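3.2 The sorting table

Our second visit to the Sison household fell on a Wednesday, and we were glad to be asked back, because the first had ended just as the button tins came out. Juwita Majimbun sat with the family for most of the afternoon and wrote down, as faithfully as she could, how they talked about what was worth keeping (quite a lot, as it happened!).

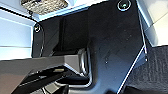
Figure 3. Dark metal parts, with two round bolt heads.

Metal things were treated rather differently from cloth and paper. Scuffs and small scratches were seldom held against a piece, and in our notes they come up almost fondly, as a sort of colour or character. Kawaguchi and Kokkonen heard much the same in the Bollis interviews, where worn hardware was kept long after newer pieces had been given away.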